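From: Corina Jitaru
To: Ilora Street Food Co-op list
Date: 2020-02-11
Subject: Re: Fruit and veg going soft before pickup

Hi all,

Replying to Zorica's message, which I've quoted in parts so the answers sit next to the questions.

Zorica Kovačević wrote:
> I picked up my share on Saturday and half the grapes had split. The peaches
> were bruised on one side. I don't mind a few marks but I've been a member
> since the Lorham days and it has never been this bad. Is it the grower or
> is it us?

Mostly us, I think. I went through the crates with Traian when the Hamdan delivery came in last week and the fruit was in decent shape coming off the truck. The peaches were firm and the grapes still had green stems. By the time the shares were made up, the ones at the bottom of the baskets had been sat on by pumpkins for the better part of a day.

We changed how we pack in December when the old cardboard trays ran out, and we never wrote down a new order for filling the baskets. People have been filling from whichever crate is closest to the door. That's the pumpkins, so in some baskets they go in first, which is fine, and in others somebody tops up with them at the end, which isn't.

> Also could we please stop putting everything in one basket? At my last co-op
> the soft fruit was always separate.

We can't give everyone a second basket. We've got enough for one per household plus a few spares, and new ones would come out of the money put aside for the cool room seals. What we can do is split each basket properly. Sorin tried it on a batch on Thursday and I've written up what he did:

Pumpkin goes in first, hard up in one corner, stem facing in. If it's a cut pumpkin, wrap the face.

Capsicums next, beside the pumpkin. They can take a bit of leaning but they crack at the shoulder if they're wedged.

Peaches after that, one layer only, away from the pumpkin. If there are more than fit in a layer, put the extras in a paper bag and leave it on the shelf with the member's name.

Grapes last, on top, near the front. Hold them by the main stem and lower them in. Don't scoop them up from underneath with the whole hand, as that's how they come off the bunch.

Potatoes and onions stay out of the baskets altogether. They'll be in sacks by the roller door and you can bag your own.

> And who is stacking them two high? The bottom one always gets squashed.

I'd seen this too. The baskets do stack, but only if nothing is poking up past the rim, and something nearly always is. From this week they go in a single row. Anything that won't fit in the row goes on the wooden shelves, bottom shelf first. Please don't use the top shelf for baskets. Sânziana can't reach it and neither can I without the step. 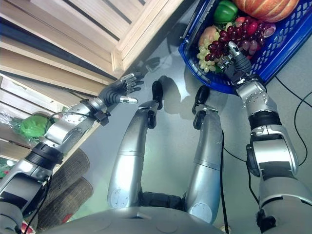

Red and green grapes are the other thing I wanted to bring up. We've been ordering both from Cumov and the green ones are keeping better. Traian reckons the red are picked riper and he may be right. I've asked Cumov if they can send the red a little earlier in the season's range, and if they can't, I'd suggest we drop to green only for the next 2 orders and see whether the complaints go away. Let me know on the list if you feel strongly about it. Please don't text me individually, I lose track of who said what.

On the money side, we threw out roughly 15 kilos of fruit in January. Some of that went to Sorin's chooks so it wasn't a complete loss, but we paid retail-ish prices for chook feed. The cool room account is sitting a bit over $3,000 and I'd rather not dip into it to cover waste.

> Happy to help pack if it's a question of hands.

Thank you, yes please. We're short on Friday afternoons. Packing starts when the truck has been unloaded, usually by half past one, and takes two people a couple of hours if the crates are already sorted. Wear closed shoes. The floor gets slippery near the sink when we're rinsing.

A few odds and ends while I'm writing:

Bring your baskets back rinsed. Last week one came in with a peach stone and something furry stuck in the lattice.

If you're swapping an item, swap it at the table and tell whoever is on. Don't reach into someone else's basket, even if you know they don't eat capsicum.

The scales are reading heavy. Traian has taken them home to have a look. Until they're back we're going by bunch for the grapes and by piece for the peaches, so shares will be a bit uneven.

Zorica, I've put a credit on your account for the grapes and the peaches. If anybody else had a bad share on Saturday, reply with what was spoiled and I'll do the same.

Corina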